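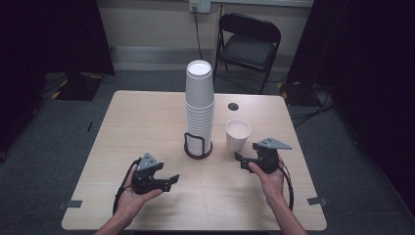 **Figure 2.** Nested paper cups in a wire holder, with a single cup standing to the right.

## 4. What a falling cup count can tell us

The case for the "visible stack" rests on a simple claim: people who can see how many disposable cups are left will take fewer of them. Zulance, the supplier whose workplace program is the best known of its kind, puts this at the center of its guidance to clients. Cups are to be taken out of closed dispensers and stood in an open holder, where each one removed lowers the column a little. We don't doubt that the column gets lower. We do doubt that the people walking past it notice, and the evidence offered so far doesn't settle the matter.

### 4.1 Refills and the unit of measurement

Both of the trials most often cited, at the Rekthorpe and Brinlow offices, measured use by the number of sleeves opened. A sleeve is a purchasing unit. It says when stock left the closet and very little about when a cup was used, or whether it was used at all. At Rekthorpe the closed dispensers had been filled to the top every morning, while the open holders were refilled only when someone thought they looked low. Switching from one habit to the other will cut the number of sleeves opened in the first weeks even if every employee drinks exactly as before, as stock already sitting in the old dispensers gets used up. The trial report treats this period as its main result.

Nested cups are also hard to judge by eye. A tall column shows a run of closely spaced rims, and the loss of one or two changes its height very little. If the signal is meant to come from the stack itself, it would need to be strong enough for a person waiting on coffee to register. We asked 60 staff in the Cervantes building, straight after they had taken a cup, whether the stack was higher or lower than on their last visit. Only 18 gave any answer other than "don't know," and those who did were no better than chance.
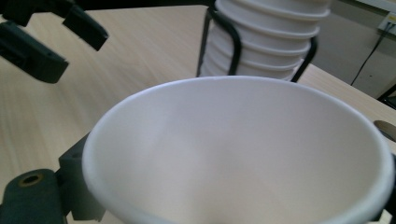 **Figure 3.** A wide-mouthed white paper cup, interior visible.

### 4.2 Cups taken and cups used

A second problem is that the literature uses "taken" and "used" as if they were the same word. They differ in at least two ways. Cups stick together, so a person reaching for one may come away with a pair and either put the spare back, leave it on the counter, or drink from both as a double layer against the heat. Cups are also used for things other than drinks. In our own notes from Cervantes we recorded paper clips, a plant cutting, plain hot water for a noodle packet, and a good deal of dry cereal. None of these would be expected to respond to a message about coffee waste, yet all of them appear in the totals.

The doubling habit matters most. An open holder lets people grip the top cup by the rim and twist it free, where a spring dispenser often lets go of two at once.

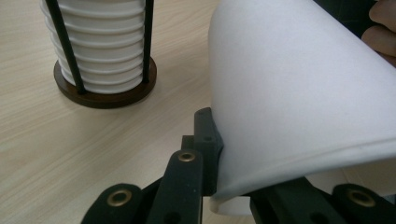
If that is what drives the drop, then a better dispenser would do the same job, and the talk of awareness and social norms adds nothing to it. The Brinlow report mentions jammed dispensers twice in its appendix and never in its discussion. We find this hard to excuse, given that the old units there were due for replacement anyway.

### 4.3 How long does the effect last?

Follow-up has been short. Rekthorpe stopped counting after 6 weeks, and Brinlow ran for a similar stretch that began in September, when part of the staff was still away. Neither site had a comparison floor. A reduction of 20 percent sounds impressive in a brochure, but we have seen swings of that size between ordinary months in buildings where nothing was changed at all. Weather does it. So does a broken elevator, if the good coffee is upstairs.

Supporters of the approach reply that the holders are cheap and can do no harm. This may be true of the holders. It is less true of the reports, which let a company claim progress on waste while leaving the question of washable mugs for another year. At Brinlow the mug shelf was removed to make room for the new cup station, and we could find no record of how many people had been using it.
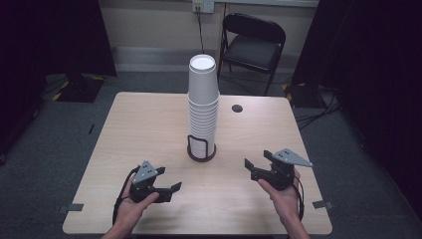
**Figure 4.** Tall cup stack in a looped black wire holder on a light wooden table.

We would accept the claim if three conditions were met: cups counted one by one at the point of use, a comparison floor with the same refill routine, and a follow-up of more than 6 weeks. The counts in Section 5 meet the first two. They fall short on the third, and the estimates given there should be read with that in mind.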